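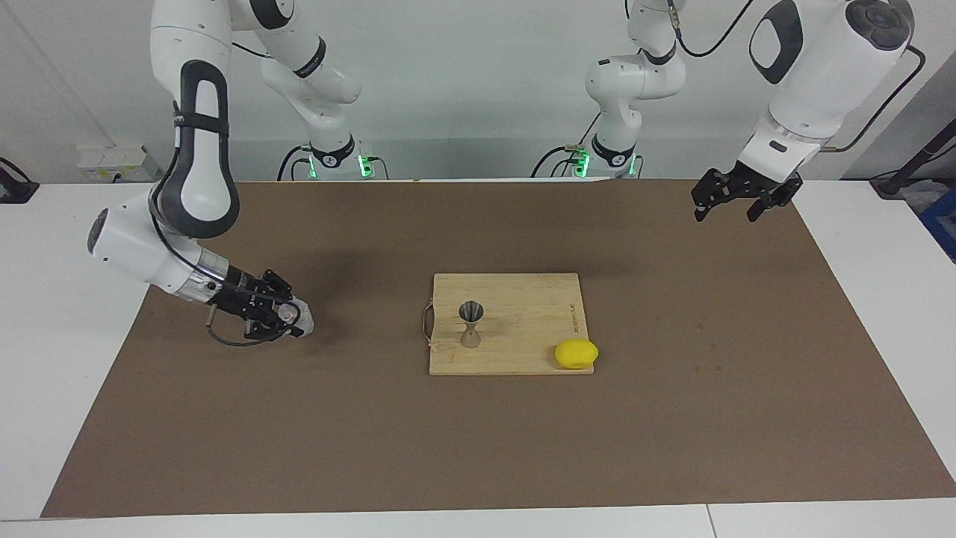 Fig. 1. Cutting board on brown paper mat, white table.

FOOD PREP HYGIENE, week 5
Surfaces, boards, cross contamination
Notes for 20 April 2012. Bring these to the practical.

Recap from last time: bacteria need food, moisture, warmth, time. Take one away and growth slows. Cold slows it, doesn't kill. Freezing same. People still get this wrong on the quiz.

Cross contamination, three routes
Direct: raw chicken drips on salad. Storage order in the fridge, raw at the bottom always.
Indirect: board, knife, cloth, hand. Most of today.
Airborne/splash: rinsing poultry in the sink. Don't.

Boards
Wood vs plastic. Old argument. Wood pulls moisture down into the grain and a lot of what goes down there dies as it dries. Plastic is easy to wash when new, but knife scars hold soil and a scarred plastic board is hard to get clean by hand. Either is OK if looked after. Neither OK if cracked.
Wood: hand wash, hot water and detergent, rinse, stand on edge to dry. No soaking, no dishwasher (splits). Oil when it looks pale. Food grade mineral oil, not olive, goes rancid.
Plastic: dishwasher if it fits. Replace when the grooves catch a fingernail.
Separate boards for raw meat and ready to eat. Color coding helps but only if everybody knows the code. The Preldale kitchen and the Dranditz kitchen use different charts!! Check the wall before you start.

Cleaning vs sanitizing
Not the same word. Cleaning = removing soil and grease. Sanitizing = bringing the count down to a safe level. Clean first. Sanitizer on a greasy board does very little.
Order: scrape, wash, rinse, sanitize, air dry. No towel at the end, towel puts it all back.
Contact time matters, read the label. Spray and wipe straight off is the most common fault we mark down. Test strips are in the drawer at both sites, use them evry time you mix.

Paper under the board
Disposable paper is fine for catching scraps. Change between jobs. Does not replace cleaning the table underneath. Damp cloth or paper towel directly under a board stops it sliding.

Cloths
Worst item in most kitchens. Single use for raw meat spills. Others in sanitizer bucket between uses, change the bucket when cloudy.

Hands
After raw meat, trash, phone, face, apron. Gloves are not a substitue, wash before putting on and after taking off.

For next week
Read handout 7, fridge and cold holding. Written answer, up to 600 words: trace one raw ingredient from delivery to plate, mark each point where it could contaminate something else. Hand in at start of class.
If you missed the January induction see the office before the practical.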